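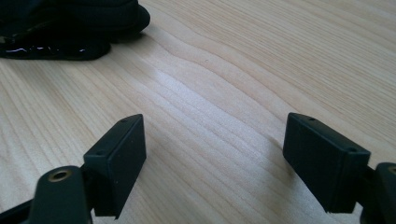
Page last changed: Aug 4, 2019

Chapter 2
Work Surfaces and Soft Goods

What this chapter covers

Before any cutting, stitching or mending can start, the work has to be put down somewhere. This chapter deals with the table and with the way soft articles behave when they are laid on it. You will learn how to look at a surface before using it, how to describe grain and finish, and how to set out an article so that its shape can be judged. Tools and threads are left until Chapter 3.

You will need your notebook, a soft pencil and a clean dry cloth. Students following the Sikthorpe evening course should also bring one soft article from home. It may be a bag, a cushion cover, a slipper or a toy.

2.1 The table

A pale wooden top is a good general surface for soft goods. Dark cloth shows up clearly against it, and so do loose threads and pins. The drawback is that white and cream articles can be hard to see at the edges. If you work mostly with pale cloth, keep a length of plain dark cotton to spread underneath.

Look at the grain first. Grain is the pattern of lines that runs along the wood. On many tops the lines are long and fairly even, with a few places where they ripple or bend into a soft curve. Do not use them as a guide for straight cutting. Mark your own line with a rule and chalk.

Next, look at the finish. Bend down until your eye is close to the level of the table and look towards the light. A sealed top will usually give back a whitish patch of reflected light, and the grain inside that patch will look faint. A bare top looks dull from the same position. Sealed tops wipe clean easily, but smooth cloth slides about on them, and you may need weights.

Run the dry cloth over the whole top, then the flat of your hand. You are feeling for splinters, old glue and raised joints. A rough spot the size of a lentil is enough to pull a thread in fine lining fabric.

2.2 Laying out a soft article

A soft article put down without care will settle into a loose heap. The folds hide seams and make the article look smaller than it is. Dark articles are the most difficult, as the folds show only where light catches them. Turn the article until the light falls across it from one side, and draw what you see before you straighten anything.

Articles with a long or raised pile need more time. Pile is the name for the fibres that stand up from the backing. The colour of a pile often changes from root to tip, and darker patches can appear where the fibres part. These are easily mistaken for stains. Smooth the pile with your palm in one direction, wait, and look again before you write anything down. 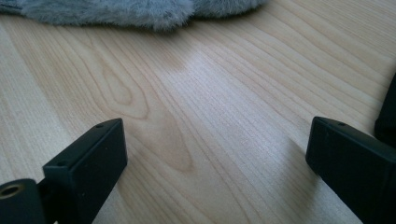 2.3 Describing grain patterns

Straight grain is the simplest to describe. Write down which way it runs in relation to the long side of the table. Where the lines form loops set one inside another, with a narrow end and a rounded end, the pattern is called cathedral grain. Sketch the innermost loop first and work outwards.

Printed surfaces copy these patterns closely. To tell one from solid timber, look at the edge of the top and see whether the lines carry on over it.

Exercise 2A

Choose a table at home or in the workroom. Draw its grain on a sheet of plain paper and mark where the light reflects. Then set your soft article near one edge and draw the shadow beneath it, shading most heavily where the shadow is darkest. Write no more than 200 words on the finish of the table and the texture of the article. Keep the sheet, as you will need it again in Exercise 2C.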